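Rented or Bought? What Guests Wear to Weddings, and What Happens to It Afterward

Final report, Fashion Retail Project, second-year group
8 Dec 2024

When our group first sat down to choose a topic, we went back and forth between bridal gowns, bridesmaids and men's suits for what felt like a whole month. In the end it was the guests who won us over. Everyone in the group had been to at least one wedding in the past year, and all of us had a dress or a jacket in the closet that had been worn exactly once (one still had the tag tucked inside the sleeve, and we won't say whose). It seemed to us that a lot had been written about the bride and very little about the people in the third row, who also spend money and also worry about what to put on.

Our question was a simple one. When people are invited to a wedding, what makes them rent an outfit, buy a new one, or wear something they already own? We also wanted to know whether a small rental shop could make a living from guests alone, without bridal wear to carry it.

We started in January with a paper survey, which we handed out at two bridal fairs and at the train station, and we got 80 completed forms back. A few came with long notes on the reverse side, and those notes turned out to be the most useful part of the whole project! We then spent several afternoons at Tarnetti, a rental shop with a good rack of evening dresses, and at Mirkero, which sells new occasion wear and does its own alterations in a room behind the counter. Both shops were very generous with their time, and we're grateful for the coffee as well.

Of the people who answered, 30 said they had worn something from their own closet to the last wedding they attended. We had expected this group to talk mostly about money, and some did, but many wrote about comfort. They knew the shoes would last until midnight. They knew the dress would sit properly through a long dinner. One person had worn the same green silk skirt to every family wedding with a different top, and wrote so fondly about it that we read the note aloud to each other twice.

The buyers were a more mixed crowd. Close family members were much more likely to buy, especially mothers and sisters, and they began looking early. Friends and coworkers tended to leave it late and then take whatever fit. Staff at Mirkero told us that hems are what slow everything down in the busy season, and that a customer who comes in with the shoes she plans to wear saves everyone a second visit.
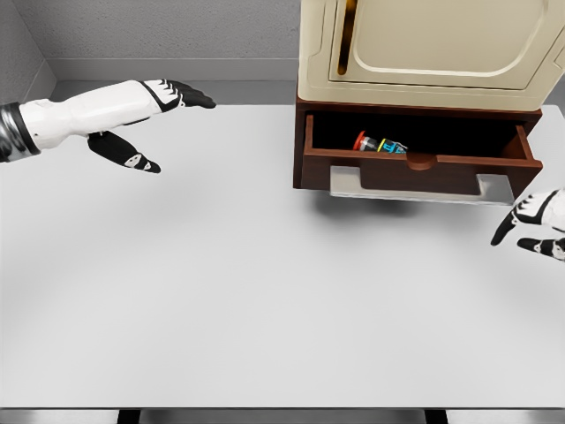 Ollia wrote to us after reading our first draft and said that we were being too kind to rental, that a rented dress is only a bargain if it fits on the day it arrives, and that she would rather have something plain of her own than something splendid with a safety pin in the back. We talked this over for a good while, and it changed the way we wrote the next part.

Fit was, in fact, the worry that came up most among people who had thought about renting and decided against it. Tarnetti allows a fitting in the shop two weeks ahead, and will take in a waist with temporary stitches, but cannot let anything out. Longer sleeves and fuller skirts are easier to share between different bodies, and the shop now chooses its stock with this in mind. Wrap styles are rarely on the rack for long - they go out, get cleaned and go straight out again.

We also built a small budget for an imaginary shop, which we named Fu after the first two letters of "function." Starting with a modest collection of dresses and jackets, we put the opening stock at $2,015 by buying mostly secondhand, and the monthly cleaning bill at $730. Cleaning was far higher than any of us had guessed, and it made us look at our prices all over again. Satin and beading need careful handling, and a garment that is away at the cleaner's can't earn anything.

Our feeling is that Fu could manage through the summer but would struggle in the colder months unless it also took in work parties and school dances. We would have liked to test this with a full year of bookings, and if another group picks up the topic, we'd gladly hand over our forms and spreadsheets.

There are weak spots in our work, and we'd like to name them. People at a bridal fair are already interested in clothes, so our answers lean that way. We also asked too few questions about menswear, and the men who did answer mostly wrote "my suit" and left the remaining lines blank. A better survey would ask how old the suit is, and whether it still buttons.

Copies of the survey form and the budget sheets for Fu are in the appendix, along with our notes from the two shops.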